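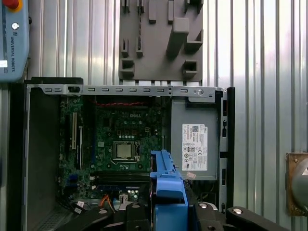

5.2 Demonstration at the open day

The disassembly cell was shown to visitors during the institute's open day in June. The purpose was twofold: to give the industrial partners a view of the current state of the Gromuvine project, and to collect observations on how the system behaves outside the controlled sessions reported in Section 4. The cell was run as in those sessions, with the same arm and the same control software (Ivutier). No changes were made to the grasp planner for the occasion.

Figure 3. The disassembly cell at the open day, from the wrist camera. The gripper holds a blue plastic bracket over the interior of an opened Dell desktop computer. The processor has no cooler mounted.

The task was limited to the handling of plastic brackets inside a desktop computer case. Side panels and processor coolers were removed by hand before each session. Full removal of the power supply was left out because the unscrewing tool was still under repair at the time. Visitors stood behind a barrier and could follow the wrist camera view on a monitor beside the cell. An operator was present throughout and kept the teach pendant within reach.

Three sessions were held, each starting on the hour from 11 am. A session consisted of a short spoken introduction, one complete run at reduced speed, and a period for questions. Visitors from Rocha, the recycling firm that supplies the used computers, attended the first session. The later ones were open to the public.

Two interruptions occurred. In the first, the planner rejected all grasp candidates after the case had been placed at a slight angle to its usual position, and the operator realigned it by hand. In the second, the force limit was reached during the approach to the bracket and the arm stopped. The log shows that a cable had been lying across the approach path. Loose cables had already been noted as a source of failure in Section 4.3, and the present detection method does not treat them separately from the floor of the case. Both runs were resumed without restarting the software.

Lighting differed from that of the laboratory sessions. The hall has high windows, and reflections from bare metal surfaces changed over the course of the day. Detection confidence for the bracket was lower in the last session than in the first, although the bracket was still found on the first attempt. The exposure settings had been fixed in the morning and were not adjusted afterwards.

Questions from the partners mainly concerned cycle time and the range of case models that could be handled. Tallano, which builds the fixtures, asked whether the holder could be changed without recalibrating the cell. At present it cannot, as the tool positions are stored relative to the robot base. A version with a locating marker on each fixture is in preparation and will be tested together with the revised cable detection.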